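Speaker notes: choosing your next pair of reading glasses
Community talk, Clindberg library, 2024-11-05

Wait for the chairs to stop scraping. Say thank you for coming out, and mention that the tea is at the back and that it's quite all right to get up for a cup while I'm talking.

Start with the drawer. Ask who has a drawer at home full of old glasses (I certainly do, and my mother's was worse!). Most of us keep the old ones because we paid good money for them, and then we end up reading the gas bill through lenses that suited us years ago.

Move on to distance. A book in your lap, a computer on a desk and a music stand are all at different distances, and one pair may not suit all of them. Suggest people measure from nose to page with a bit of string before their eye test, and take the string along. It sounds daft, but opticians love it. 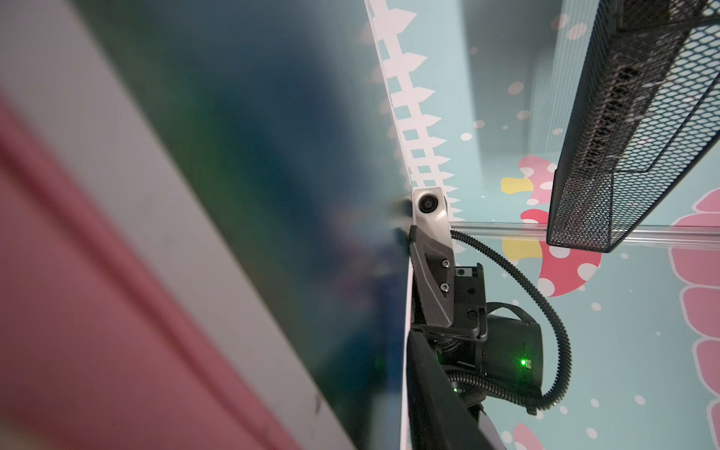 Camera with a round black lens on a grey metal bracket.

Pause here for questions, 3 at most, or we shall never get to frames.

Frames next. Pass round the two from the Pladero range, the narrow one first. Talk about the bridge, and how a pair that slides down your nose has you looking through the wrong part of the lens. Let people try them on and have a laugh. Remember to ask for them back, as I went home from Dratport in March one pair short.

Then the bit about lights. A good lamp to the side of your chair does more for small print than people expect, and I always like to tell the story of the Peñalver crossword evening, if there's time for it. 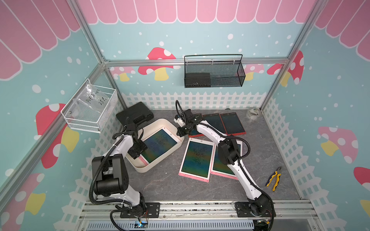 Picket fences, painted mushrooms and pink scalloped awnings, with two robot arms at the front.

Last part: looking after them. Lukewarm water, a drop of washing-up liquid, a soft cloth. Please, not the hem of your jumper! Both hands when taking them off, so the arms don't splay.

Leaflets are by the door. I'm happy to stay on and tighten any loose screws, so do bring your glasses up to the table.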